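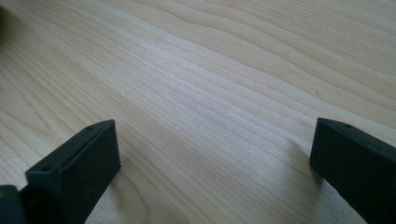

Pale wood desk top, what finish is on it and how do I get rid of a dull patch?

posted by tolanau_attic
Sunday, March 19, 2023

Bought a big desk second hand in February, no label anywhere, seller only knew it came out of an office. Top is very light, creamy blond, long wavy grain running on the diagonal. Smooth. No knots that I can find. I'm thinking maple or maybe birch?

Problem is a dull patch near where my right arm goes, size of a dinner plate. Can't feel it with my hand but it shows when the lamp is on. Tried dish soap and warm water, then a little white vinegar, no change. Don't want to sand if I don't have to. Is it veneer? Is it lacquer? Would oil help or make it worse? Paid 127 for it so not a disaster if I mess up but I like it alot.

Thanks, typing this on my lunch break so sorry if I left stuff out.

Welix
352 posts

Don't oil it yet. Find out what's on there first. Somewhere hidden, back corner or under the overhang if the finish wraps around, put one drop of denatured alcohol on a cotton swab. Wait a minute. Gets sticky = shellac. Nothing happens, try lacquer thinner same way, different spot. Softens = lacquer. Still nothing, probaly poly or some factory cured finish, and oil will just sit on top and smear.

Veneer or solid: look at the end of the board. Solid, the grain lines carry on over the edge and you get end grain on the short sides. Veneer, you'll see a thin line or a glued strip. Maple vs birch from the face is hard, even for people who do this all day. Doesn't matter much for cleaning.

For the patch, if it's only a sheen thing: mineral spirits on a soft rag first, window open, in case it's old polish. Then a bit of paste wax, let it haze, buff with the grain. Still dull, grey pad, VERY lightly, whole top and not only the patch or you'll get a shiny ring next to a flat one. Then wax again. If it's veneer go easy at the edges.

Driltum_shed

just sand it, start at 120 and oil. mine came out great. took an afternoon

Antunes

Please don't start at 120 if theres any chance it's veneer, you can go right through. Mineral spirits then wax, like Welix said. Fixed an arm mark on my kitchen table that way. Skip the vinegar from now on too.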